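Robot Software, week 7 — from planner to controller
Handout, May 18, 2018. Notes by Birsen Tuncer, lab sheet by Ye-rin Woo

Carry on from last week. We had a planner that gave us a path. A path is a list of joint positions with no times on it. The arm can't follow that. Needs times, speeds, and something to check it all on the way down.

The stack, top to bottom

Task layer — "pick up the thing". State machine, nothing clever.
Perception — where is the thing, how sure are we.
Planner — how to get there without hitting anything.
Time scaling — how fast along the path.
Controller — runs at a fixed rate, does not wait for anybody.

Each layer runs at its own speed. Perception at 5 Hz on the lab machines, controller at 1,000 times nothing like that... put simply, the controller is much faster and must never block on the camera. If you call the detector from inside the control loop you lose marks. Last February half the submissions did it.

Soft things

Rigid objects: one pose, six numbers, done. Cloth has no single pose. A sleeve can be anywhere. So we don't estimate the pose of the cloth, we look for places to grasp. Steps as in the Rirside package:

Segment the cloth from whatever is under it.
Get the height map inside the mask.
Find ridges and hanging edges.
Score each one (height, sharpness, can the hand reach it).
Take the best, keep the next few in case planning fails.

Step 1 is where it goes wrong. Dark cloth on a light cover is easy in colour but the depth camera often returns holes on black fabric. Light grey on white is the other way round, depth might be ok, colour is hopeless. Use both. Don't fill the depth holes with zeros!! The planner reads zero as "right on the lens" and refuses to move. Mark them as unknown.

Also the support is soft. A matress with a duvet on top gives when you push. Table code assumes a hard plane, fits it, and stops the fingers just above. On a bed the plane fit is rubbish, so use the local height map and let the wrist force tell you when you've touched. Set the force limit low to start.

Planning near the bed

Collision model of the bed is a box. Overhanging duvet is outside the box, so pad it. Too much padding and every edge grasp is "in collision" — set padding per side and switch it off for the fingers only, in the last bit of the approach.

Cables. Not in the collision model, they are in the real world. Kong's planner lets you put a limit on total wrist turn, use it. Honari doesn't, so check the path afterwards and throw away anything that winds the wrist up.

Two arms: plan one, hold the other still, treat the held one as an obstacle. Proper two-arm planning is next term.
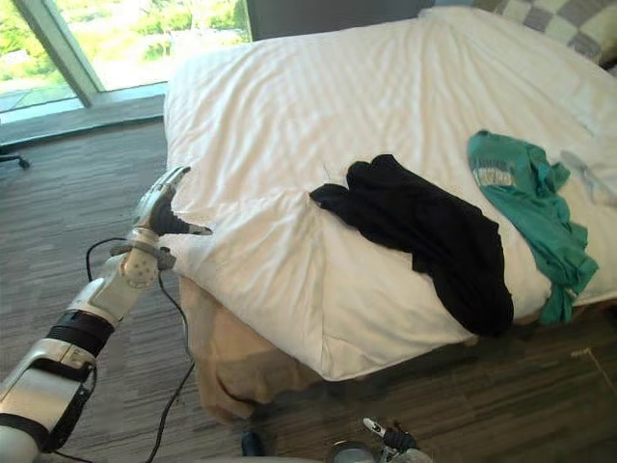 How does the planner decide how long to keep looking for a path?
It works to a budget set in the config file. Ours is 2,000 samples, and if it has no path by then it returns a failure and the task layer tries the next grasp on the list.

Related: a failure is a normal return value. Handle it. Do not loop for ever on the same grasp, it will mostly fail the same way agian.

Time scaling, quick version

Take the path, fit a smooth curve, then slow it down until no joint goes over its speed or acceleration limit. The slowest joint sets the pace for all of them. Zero speed at both ends. For the approach, scale down again by hand.

Lab sheet (Dredthorpe room, bring your own laptop)

Log file has 13 recorded grasps. For each one:
plot commanded against measured joint position
find the lag
say which layer the error came from, and why you think so

Part two — change the padding in the config, rerun the planner on the same log, report how many grasps still get a path. One plot, one paragraph. No screenshots of the terminal.

Reading: chapter 7, skip the proofs. Questions to Ye-rin, not by text please.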